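Keep the Old Library a Little Bit Useless

I've been going to the old Pilladia library building since I was tall enough to reach the drinking fountain, so take everything I say with that in mind. It hasn't been a library for years. It's got the town history room upstairs, a rental hall downstairs, and a front porch where people eat sandwiches and wait for rides. Now the town wants to turn most of the main floor into a visitor center, with a gift counter and a big touch screen map. I think it's a mistake, and I've had three cups of coffee, so let's go!

First, the visitors. I like visitors. I've given directions to plenty of them, usually to the waterfall, which dries up in summer (sorry, everybody). But the proposal talks about them as if they arrive by the busload, and the history room's own guest book for last year has 257 signatures in it. A lot of those are the same handful of us. I signed it 4 times myself, once with my dog's name. You can't build a gift counter on that, and you certainly can't pay somebody to stand behind it all winter.

Then there's the money. The first round of drawings is priced at $3,717, which I'll admit isn't crazy. My trouble is with what comes after the drawings. The consultants from Bruvham did the same kind of thing for the Prukurberg depot, and I drove over there last January to see how it was doing. The touch screen was dark. There was a rack of brochures and a very nice bench. The old ticket window, the one thing I wanted to look at, had a vending machine parked in front of it. I asked if I could peek behind it and the answer was no, so I bought some pretzels and drove home.

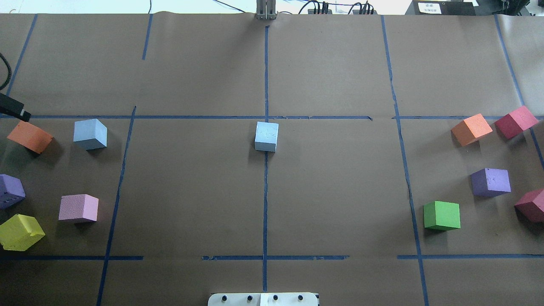
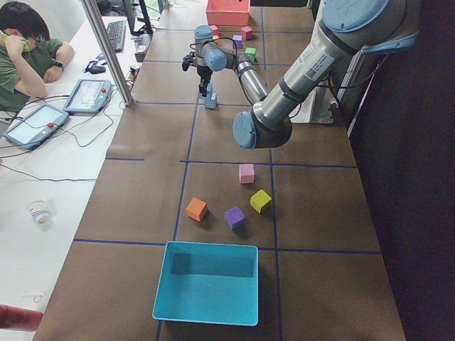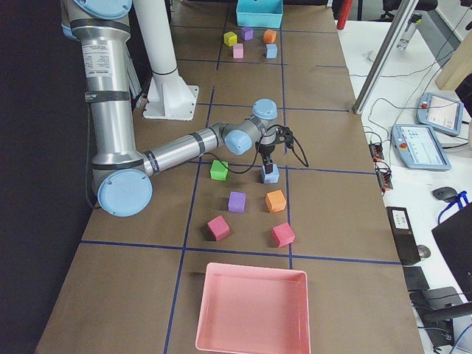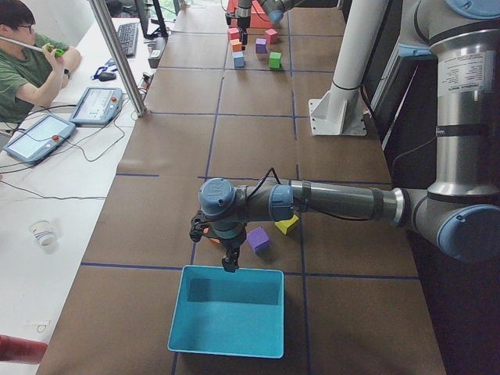 Brown paper and blue tape on the worktable.

What I love about our building is how unfinished it feels. The oak shelves are still up because it was too expensive to move them. The reading room has that terrible echo. Kimie Nakajima taught me to read a plat map up there, on a table with one short leg, and I found my grandparents' lot with a folded church bulletin keeping the whole thing level. Could I have done that on a touch screen? Sure, maybe, if somebody had remembered to scan that page. They hadn't. I checked.

And the rental hall! People talk about it like it's wasted space, but it's the cheapest room in town with a decent roof. I've been to two wedding receptions in there, a seed swap, a very tense chess final, and my cousin's going-away party that went on until the lights were switched off on us. All of those are part of the building's history too, as far as I'm concerned. The plan shrinks the hall by half and puts the restrooms where the stage is now. Where's the holiday play supposed to go, the parking lot?

I do want to be fair about this. Ayane Morikawa wrote a good letter to the paper in favor of the change, and she's right that the place needs work. The back steps are scary. The history room gets so hot in August that the old photos curl, and I don't have a clever answer for that besides a proper air conditioner. She's also right that the Kyriakidis collection deserves better than the closet it's in now. There are 397 glass negatives in there, most of them showing Main Street before the fire, and I'd bet most people who live here have never seen one. I'd be thrilled to see those printed and hung downstairs where folks would run into them on the way to a birthday party.

So do that! Fix the steps, buy the air conditioner, get the negatives out of the closet and leave the walls where they are. If there's money left over, put up a sign by the highway that says the door's open. We've never even had a sign. I've lived here my whole life and I still hear from neighbors who thought the building was locked up for good.

The public meeting is on 2nd December in the hall itself, upstairs if the heat's out. I'll be near the front with my notes and probably too much to say. Come even if you think I'm wrong, and bring a sweater.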